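Tendia simulation kit: progress report to the Jarnuncombe fund
Prepared by Taner Karaca, August 31, 2026

The fund asked us to review the Tendia kit as a possible shared tool for the three partner groups, and to say at the end of summer if the license should be extended. The trial began in June with two seats. My colleague Hui-mei Lam has done most of the scene building, and I have run the tests.
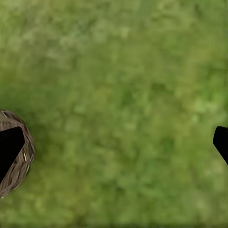 We chose outdoor ground scenes because the partners work mainly outside, and most kits of this type come only with tables and kitchens. Tendia has a small outdoor library. The ground textures are soft when the camera is near, and I first thought this was a setting we had wrong. Riku Kuroda from the Tendia support desk confirmed that it is the normal resolution in our license level. A sharper texture pack exists, but it is paid separately and we did not request it.

Work done in this period

Hui-mei built six scenes. Each one has a wrist camera view and a fixed side view. We recorded 714 runs in total, all with a person driving the gripper by hand controller. Of these, almost 100 had to be removed. The main cause was a fault in the recorder: when a run was stopped in the first seconds, the file was saved without the gripper position. Tendia sent a correction after 6 days and the fault has not come back.

Installation was slower than promised. The manual is written for the previous version and some menu names are different. Marius Tănase wrote a short guide of our own, four pages, and with this guide the Jenlow group could install the kit without calling us.

What we think of the kit

The physics of light objects is better than I expected. Round and uneven objects roll and stop in a believable way – with the older package from Shibata they often slid as if on ice. The contact between finger and object is also stable, except when both fingers close very fast.

The weak point is the camera. The fingers are drawn as flat black with no shading, so it is hard for the driver to judge how near they are to an object. Wumpini Abugri, who drove the largest part of the runs, asked for a depth line or a simple shadow under the fingers. We have passed this request to Tendia and wait for a date.

Budget and next steps

Spending is inside the plan. The money for the second controller is not used yet, as the first one is enough for the present work.

We propose to extend the license for another six months with the same two seats. Before the next report we want to repeat two of the scenes on the real arm at Jenlow and compare the results. The license price after the extension is still under discussion, and I will send the written offer when we receive it.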